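Home | Tickets | Knowledge base | Contact
Print this page | E-mail this page

Ticket 231: Label printer at Ogilvie drops off the network overnight
Product: Farneo print server, Ostura label module
Site: Pindstead, Ogilvie building
Status: Closed

Reported
Printer on the packing bench goes offline some time after midnight. Morning shift finds the queue full and the status light amber. Power cycling the printer brings it back and the backlog prints at once, often with duplicates. The fault does not occur during the day.

Checks, first visit
Cable swapped for a new one. No change. Switch port moved from 2 to 30. No change. Firmware on the printer is current. The print server log shows the last good reply at 12:40 a.m., then timeouts until the restart. Ping to the printer's address still gets an answer during the outage, which was confusing at first – the printer was powered off for the test and the address kept answering.
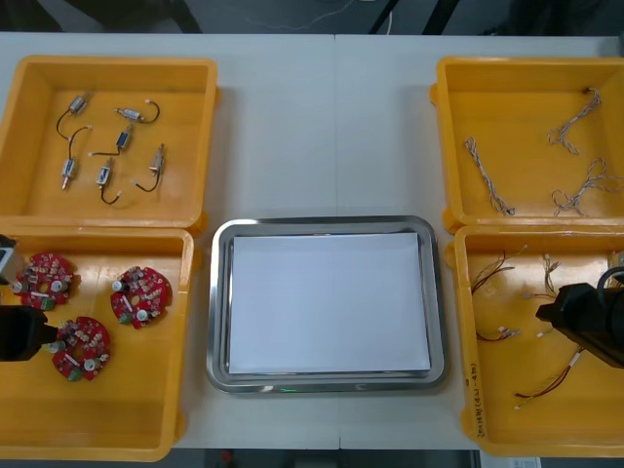
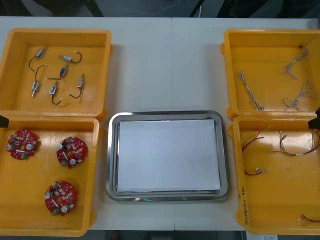 The duplicate address was traced through the switch's MAC table to a handheld scanner dock in the parts room. The dock had been given a fixed address inside the DHCP range, and the printer's lease was being renewed onto the same number. While on site we also looked at the parts labels, as the stores lead had asked for a second template on the same queue. Bins are to be labelled on the front wall, one part number to a bin. The small parts with wire leads, kept six to a yellow bin, need the narrow label. The wide one is for shelf ends only. Both templates are now loaded in the Ostura module under the existing queue name.

Fix
1. DHCP range now starts at 100. Everything below that is kept for fixed devices.
2. Scanner dock moved to a fixed address below the range.
3. Printer given a reservation by MAC address.
4. Queue retry set to 2, then hold. This stops the duplicates after an outage.
5. Old leases cleared and the print server service restarted.

Follow-up
Printer stayed online through the next night's run. Log shows no timeouts. One held job was found in the morning, caused by an empty label roll – normal behaviour with the new retry setting. Release it from the queue page once the roll is replaced.

Outstanding: the address sheet on the comms cabinet door still shows the old range. To be reprinted in November with the rest of the Pindstead sheets.

This site uses cookies to keep you signed in. Accept | Cookie settings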